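Short thread on what we changed in the pushing setup since October, and what the change did to the numbers. Work with Ingeborg Thiele. Internal name is Damdale, so that's what I'll use.

1/ Task: a text instruction names one block and a target ("push the red star to the green star"). The policy outputs a 2D displacement of the tool tip at each step. Height is fixed. No grasping, no lifting, one contact point.

2/ The old version predicted one step and re-planned. It did fine on single pushes and badly on anything that needed the rod to leave a block, go around, and come back from the other side. It would stop near the block and jitter.

3/ New version predicts a chunk of 32 displacements, executes the first 24, then predicts again. Same encoder, same data, same optimizer settings. The only other edit is a 2-step overlap blend at the chunk boundary.

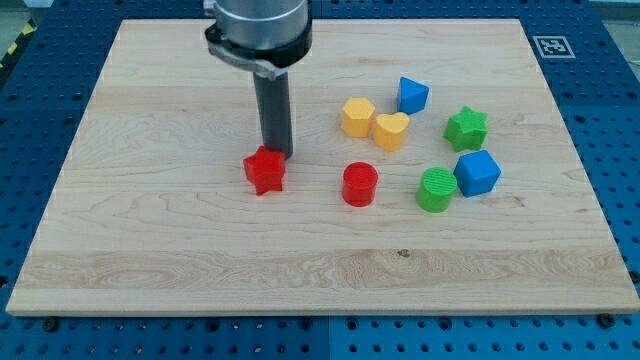 Tool tip next to the red star. Eight blocks on the maple board, two each of red, yellow, blue and green.

4/ Shapes are stars, cylinders, a hexagon, a heart, a triangle and a cube. Colors repeat, and so do two of the shapes, so neither word is enough by itself for the red star. Most language errors in the old logs were exactly that: right shape, wrong color.

5/ Eval: 100 instructions per policy, layouts reset by hand from a printed list, same list for both. Success = named block touching the target at timeout. Shagufta Khattak scored from video without knowing which policy was running.

6/ Result: chunked wins on the go-around cases and ties on straight pushes. Language errors did not move. I expected that, as the text side wasn't touched.

7/ Failure worth knowing about: tight pairs. When two blocks nearly touch, a long chunk commits to a push and drags the neighbor along. Executing fewer steps per chunk helps there and brings the jitter back. We don't have a good fix.

8/ Cylinders are also worse than the rest. Off-center contact and they slide around the rod. A thicker rod might help. Not tested.

9/ We tried a variable execution length, cut short when the predicted path and the observed tip diverge. Gains were inside the noise at this sample size, so it's not in the writeup.

10/ Writeup with the per-shape table is dated 2018-11-20. Layout list and scoring sheet are in the appendix. If you rerun it with a different board, please report the surface, friction matters more than I assumed.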